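Filed under: Snack Swaps > Questions we get

Packing and sending a snack box: your questions

I'm Seema Uniyal and I run the Custero snack swap with Ultan Breathnach. We match people who love little wrapped treats and want to mail a box of them to somebody who's never tried them. It is the most fun I have with cardboard all year! The same questions come in every round, so I've put the answers in one place. Updated February 2024.

How big should my box be?

Smaller than you think. A plain brown carton you already have at home is perfect, and it doesn't matter if the flaps are a bit ragged, as long as the walls still stand up when you press on them. If you can push the side in with your thumb, use it for recycling and find another one.

How many snacks should I send?

We ask for at least 20 single-wrapped pieces and no more than 30. Past that the postage gets silly and your partner feels they have to match you.

What kinds of things go over well?

Variety! Something sweet, something salty, something your partner can't read the label of. Biscuits are always popular, and the small filled ones travel surprisingly well. Ultan is a big believer in one "mystery" packet per box - no note, no hints, just open it and see.

Can I mix biscuits with chips and other savory bags?

Yes, please do. Biscuits and wafers can take a little weight, so they go in first. Puffed-up bags go on top, where nothing presses on them. Foil packets with a long crimped end can be tucked in with the end folded over, which saves more room than you'd guess.

Where should I pack?

The dining table, every time. You want to get at the box from both sides and still have space to spread things out. I leave the tablecloth on (crumbs shake right off outside) and push the fruit to the far end. 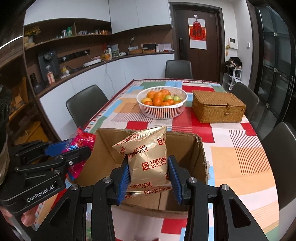
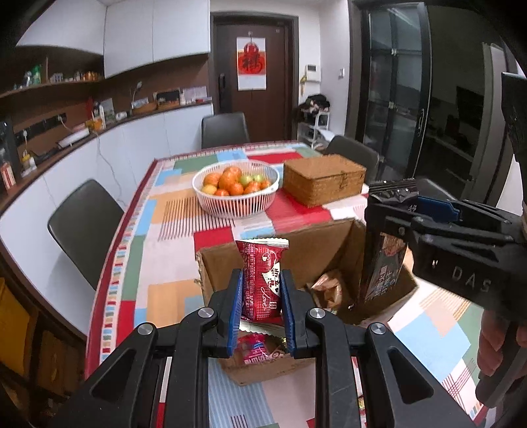

Do I need bubble wrap or filler?

Usually no. A full box protects itself. If there's a gap at the top, crumple up some paper and fill it until nothing slides when you tilt the carton. Please don't use loose packing peanuts. One round I was finding them under the couch until October.

Is chocolate okay?

In the cool months, sure. In summer we ask everyone to skip it, and anything with a cream coating too.

Can I put fresh fruit in?

No, sorry, not even if it's lovely. It bruises, it leaks on the wrappers, and a lot of places won't let it across the border. Eat it while you pack.

What if a packet doesn't have English on it?

Great, that's half the excitement! Just write a short list on a card with what each one is and any nuts, milk, egg, wheat or sesame in it. Put the card on top so it's the first thing your partner sees.

How do I close it up?

Two strips of tape along the middle seam, top and bottom, then one across each end. Old tape from the last time the box was used should come off first if it's lifting.

How many people take part?

We had 2,086 boxes in the last round, which still makes me grin. Sign-up for the next one opens as soon as Ultan has finished the matching list, and he is working on it now.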